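Havlow Recipe Box: support log
Ticket: recipes scaling wrongly after update
Opened: Sunday, September 9, 2018
Status: Solved (hooray!)
Product: Havlow Recipe Box, synced through Trasitz

What I'm seeing

First off, I love this app and use it for our cookery club at Meng. After the latest update, though, any recipe scaled up from 15 portions comes out wrong. Our soya bean stew asks for 2,000 g of beans at 40 portions, and now it shows 2,000 g whatever number I type in. The photos on each recipe card still load fine, so I don't think it's the connection.

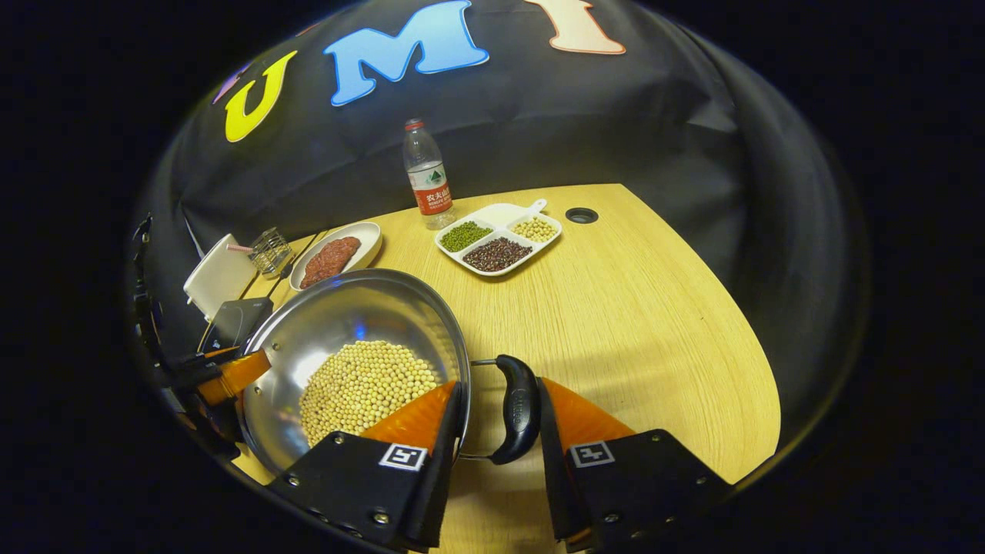 Letters on black cloth, wooden table

What I tried first

Signed out and back in. No change.
Cleared the app's saved data, waited for Trasitz to fetch everything again (quite quick, well done whoever speeded that up!) and opened the stew. Still 2,000 g.
Made a brand new recipe with three ingredients. That one scaled perfectly at 15, 30 and 40, which got me rather excited, as it meant the fault was in the older cards and the scaling itself was fine. 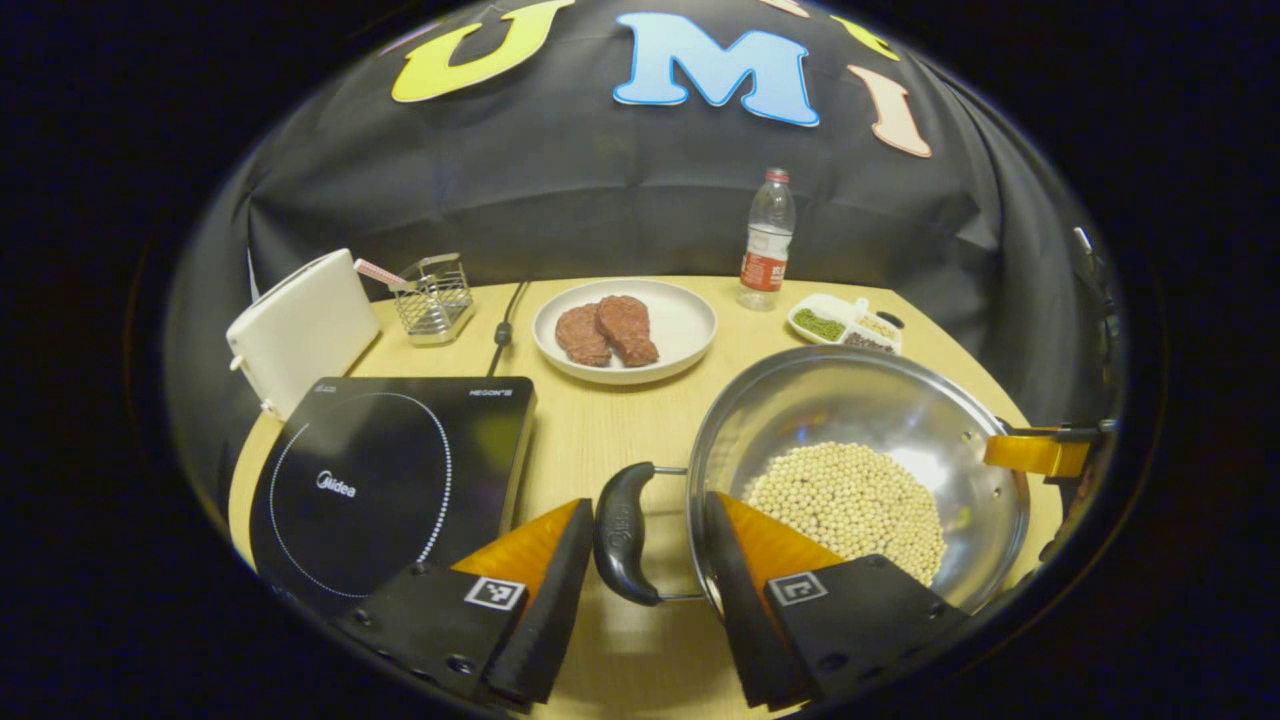

Reply from Havlow support

Brilliant testing, thank you! Cards brought over from the old Cirkeck format keep their amounts as plain text, and the update stopped reading plain text as numbers. Please open one old card, tap Edit, tap the amount, and retype it with the unit picked from the list. Save, then change the portions. Don't delete the card, as you'd lose its notes and photos.

Result

It works! I retyped the beans and the stock on the stew card, dropped it from 40 portions to 30, and the beans went straight to 1,500 g. I went back up to 40 to be sure

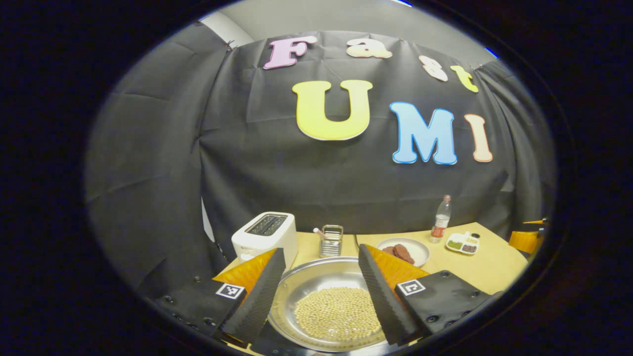
and got 2,000 g again, with the stock following along nicely. The onions are still stuck, but that's only down to me not having retyped them yet.

One small request while the ticket is open: could there be a button that converts a whole folder in one go? We have a lot of Cirkeck cards, and I'd happily try out an early version.

Support: folder conversion is now on the list for December. Closing this one, but do reopen it if the onions misbehave.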